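Grorevau two-arm bench kit: anyone running one?

benchrat
Looking at the Grorevau kit, the one with two arms on a shared front rail. I do small electronics returns in a rented unit and a lot of my day is untangling cords, pairing adapters with boxes and putting things in bins. I don't expect the kit to replace anyone. I'd like it to do the dull part while I do the testing.

The product page is thin. It lists reach, payload and power draw and then it's mostly renders. Questions:

How long did setup take you?
Does the software run without their subscription?
How bad are the stock grippers on thin cable?

Budget is there but I don't want to buy it twice.

tinplate_ed
Had mine since May. Setup took me a full Saturday plus two evenings after that. The mechanical part is easy. Arms go on plates, plates go on the rail, tighten everything, done before lunch. The rest was calibration and cabling.

Software runs without the subscription. You lose the hosted training and the remote support. Recording, playback and manual control all work locally.

Stock grippers are fine on boxes and plugs and poor on thin cable. They'll close on it but it slides.

moss_and_solder
I returned mine, so take this as the other side.

The arms themselves were good. My problem was the shared rail. If one arm moves fast and stops, the other one shakes. Support told me to lower the acceleration limit, which I did, and then it was too slow to be worth having on. For the money I expected a stiffer base.

tinplate_ed
Did you bolt the frame down? Mine was on a folding table for the first week and did the same thing. I moved it to a steel bench with the frame bolted through and I don't see it anymore.

moss_and_solder
It was on a workbench that weighs more than I do. Not bolted through, no. The manual doesn't say to bolt it. If that's required it should be in the manual.

tinplate_ed
Agreed on the manual.

quillback
We have two of these at work, used for cable and adapter sorting, so pretty close to what benchrat is describing. Longer notes, since I had to write them up anyway.

Enclosure. We didn't buy the Grorevau enclosure. We built ours from aluminum extrusion with panels on three sides. The kit is fine in the open but people lean on things, and panels give you somewhere to hang stuff. We also wanted the background to stay the same every day for the cameras. If you build your own, pick the floor with some care. Thin dark cord on a dark floor is harder on the vision side than you'd think.

Cabling. Leave slack at the elbow. The cable that comes in the box is long enough but the printed guide has you clip it too tight, and at full reach it pulls. Redo it before you calibrate or you'll calibrate twice.

Two arms or one. For cords, two. One arm can pick a cord up but it can't get a loop out of a tangle, it just drags the whole pile. With two you can hold one part and pull another. Most of our time goes into exactly that kind of handoff near the middle of the floor, where both arms can reach.
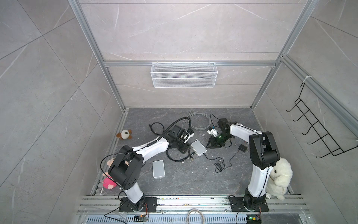
Calibration. Redo it any time you loosen a mounting plate, even slightly. There is a quick check in the software that moves both grippers to a shared point, and it takes two minutes. We do it at the start of every shift. When it drifts you notice it first on small plugs.

Objects. Mix in things that aren't part of the job. We keep some soft toys in with the electronics. When the floor only ever had cords and boxes on it, the policy we trained would grab at anything. Having odd shapes around helped with that. I can't give you a proper before and after number.

Grippers. We swapped the pads for the Drirnar ones, which are softer and have a ridge down the middle. They hold thin cord much better. They wear out, though. Order a spare set with the first one.

Support. Slow but competent. They answered every ticket, usually a couple of days later.

benchrat
This is very useful, thank you. Do the Drirnar pads fit without modification?

quillback
On the current gripper, yes. Two screws each side. On the older gripper you need the adapter plate, which is sold separately and is usually out of stock.

hexkey79
I'd push back on buying this at all for returns work. I ran the numbers for our shop and a person with a good bench layout clears a tangle in a fraction of the time. We measured 18 cords an hour with the arms and that was on a good day with somebody watching. You are paying a lot for a machine that needs a babysitter.

quillback
Eighteen is lower than we get but I won't argue that it's fast. It isn't. We use the unit for long stretches when the people are on other jobs, and speed matters less then. If you need it to beat a person, don't buy it.

hexkey79
That's fair. But benchrat said it should do the dull part while he tests. If he has to get up every few minutes to clear a dropped plug, he isn't testing.

benchrat
How often does it really need help?

tinplate_ed
Depends on the pile. Adapters and small boxes, I can leave it alone for most of an hour. A real knot of cords, it gets stuck and waits. I set mine to give up after the second failed grasp and move to the next thing. Then I clear the leftovers all at once.

quillback
Same setting here. I'd also split the pile by hand first. Pull out anything long or coiled and do those separately. It takes a minute and the arms do better on what's left.

moss_and_solder
So the person does the hard part by hand and the robot does the easy part. Not a criticism exactly, but people should know that going in.

wirebasket
Has anyone compared it to the Jansen starter set? Cheaper, and you can get two single arms for less than one Grorevau kit.

tinplate_ed
I had a pair of Jansens before. Decent arms, shorter reach. You have to sync them yourself, and that cost me more evenings than I want to add up. If you like that kind of work they're good value. If you want to open a box and get going, I'd pay for the Grorevau.

hexkey79
The Jansen has one big advantage, parts. I got a replacement joint in a few days. For the Grorevau I was quoted six weeks.

quillback
Six weeks matches what we were told for an elbow. The smaller parts come faster. We keep a spare wrist on the shelf for that reason. If you only have one unit and you depend on it, plan for that.

wirebasket
What does the subscription add up to? The site won't show me a price without an account.

tinplate_ed
I paid about $300 for the first year and let it lapse. The hosted training was okay. The part I missed was remote support, where they look at your logs with you. Renewal price may be different now.

moss_and_solder
Mine was billed monthly and they kept billing after the return. Got it refunded but I had to ask twice. Check your statement.

wirebasket
Good to know. Also, does anyone use Plunder for the bin side of it? It's the free label and count program. I'd want the arms to drop a thing in a bin and have the count go up.

quillback
We do. It reads the event log the kit writes to disk, so there's nothing special to install on the arm side. Set the polling to a few seconds. The default is too quick and you get double counts when an item bounces and gets picked again.

benchrat
Okay. Leaning toward one kit, Drirnar pads and a spare set, my own enclosure, bolted to the bench. No subscription after the first year. I'll start on adapters and boxes only and leave the cords until I've got the feel of it.

hexkey79
If you're set on it, ask for the return terms in writing. They're on the site but the page has changed since I looked last.

moss_and_solder
Second that. And keep the foam. They wouldn't take mine back without the original foam.

benchrat
Will do. I'll post again once it's been running for a while. quillback, could you send me the extrusion lengths you used? I'd like to get that order in first.

quillback
Sent. Go a little wider than you think you need. Ours is tight at the sides when both elbows are out.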